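Home | Forums | Market Growers | Stall Talk | New Posts | Log In

Thread: Sindstead market moving the start time up, who is staying?

rowcover_pete
Got the letter from the Sindstead market this week. Starting in November they want stalls set up by 6:30 instead of 7:30, and the selling hours end at noon. Stall fee stays at 23 dollars. I drive nearly two hours to get there, so that means loading in the dark the night before and getting up at an hour I don't want to think about. Is anyone else planning to drop it for the winter?

Harju Orchard
We're staying. We sell apples and pears and most of our regulars come early anyway. By 11 it is people walking dogs. I would sooner pack up at noon and have the afternoon at home.

What I'd like to hear about is baskets. If I have less time to set up I want to go back to filling them at home and carrying them straight to the stall. We quit doing that because the fruit at the bottom got bruised on the road.
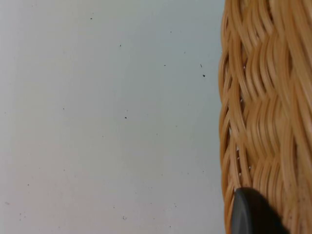
Wicker basket, light tabletop.

The round edge on the wicker kind is easy on your hands but they don't sit tight together in the van. Crates do. If anyone hauls full baskets more than a few miles, tell me how you pack them.

marja_b
I do eggs and greens so take this for what it's worth. I stopped hauling anything full. Crates in the van, baskets nested and empty, fill at the stall. It takes me 20 minutes with my son helping. An hour earlier doesn't change that.

rowcover_pete
That works if you live close. My trouble is the drive and not the setup.

Vilho Koivisto
I was at the meeting where this came up. There were two reasons given. The church on the square has a lunch on market days and wants the parking back, and several growers asked for it after the hot spell in summer. Pete, you could have written in. The notice was on the board at the gate for a month.

rowcover_pete
I don't read the board at the gate at six in the morning with a hand truck. They have my email. And a hot spell in summer is no reason to start earlier in November.

Vilho Koivisto
Fair point on the season. I said the same thing at the meeting and was outvoted. I still think it is worth trying until spring before people walk off. A half-empty square hurts the ones who stay.

Harju Orchard
Agree with Vilho on that last part. Last winter I counted 213 customers on a good week and 132 the week four stalls stayed home. It was the same weather both times.

hasesora_honey
Back to the basket question. I line mine with an old towel folded double, heavy jars at the bottom, and wedge them with the tablecloths so they can't slide. For fruit I would go only half full and top up at the stall.

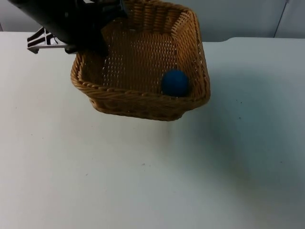 Also check the bottoms before the season starts. Mine sag in the middle after a couple of years and then the weight all goes to one side. I had one let go over the Vudivska bridge and was picking up jars from under the seat until Sunday.

marja_b
Half full is a good compromise. Pears I would still keep in trays.

Pentti Ahonen
I disagree about towels. They hold damp, and I lost a batch of plums to it. Newspaper is free and you throw it out after. Changed every trip, mine has been fine for years.

hasesora_honey
Jars don't mind damp. For plums you are probably right.

Harju Orchard
Will try newspaper and half full this week and see what the bottom layer looks like. Thanks. Pete, if you do drop Sindstead, could you tell the manager before the end of the month? Someone on the waiting list has been asking about a corner spot.

rowcover_pete
I have not decided. I'm going to ask if I can come every other week for half the fee. If they say no then the corner is free.

Vilho Koivisto
They let the bread people do every other week, so ask. Put it in writing this time.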